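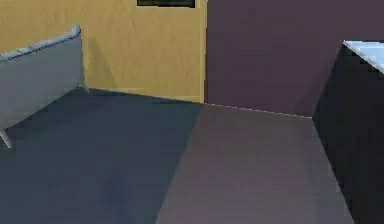

Figure 1. Simulated room with yellow and purple walls and a gray floor.

2. Rudder Trials at Gestberg

The project compared two rudder sections on a training dinghy. Ásdís Steinarsdóttir and Wayne Chan towed the hull at a fixed speed and recorded the side force at each rudder angle. A total of 162 readings was taken. The thicker section held its lift to a larger angle before stalling – the thinner one had less drag near center. Readings made in February were repeated after the load cell was recalibrated. Supervisor: Colleen Bouchard. Submitted 5/8/22.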